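The simulation group at Gultley College meets in a room with 12 desks and no robots. Its members, aged 16 to 18, spend the autumn term teaching a virtual arm to pick up lettered toy blocks, and enter the result in the Dedico student contest in October.

Jianhua Xiong, who runs the group, said the software came first. "We had no budget for an arm. We had a computer lab that stood idle after four o'clock, so the project was built to fit that."

Students work in pairs on a shared room model called Jokden. The walls and table are fixed. The arm's path, the grip and the order of the moves are theirs to write.

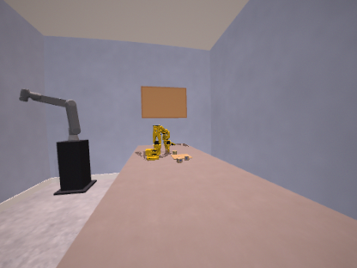 The Jokden room model, with the yellow arm at the far end of the table.

The contest rules allow each team 200 attempts. A team needs a success rate of 95 per cent to go through, and Xiong said most first versions fall well short.

"The usual fault is the approach angle," he said. "A student works out where the block is and sends the fingers straight there. If the wrist is turned by a few degrees, one finger touches early and the block moves. Then the stored position is wrong and the rest of the run is wasted."

He asks each pair to log the wrist angle at closing, and to stop the run at that point and look at it from close up before changing any code.

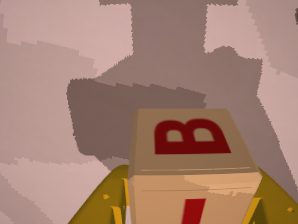 "Shadows are a separate matter," Xiong said. "The teams that find the block from the camera view have trouble with them. The edges come out jagged at our settings, and a simple edge finder picks them up as corners. Wan, the older package we used, drew no shadows at all, so last year's code did not carry over."

Two teams have dealt with this by filtering on colour first. A third has raised the shadow quality and accepted slower runs – roughly half the speed, by Xiong's estimate.

Entries close in the second week of October. Runs are scored by script, and teams receive their log files the same evening.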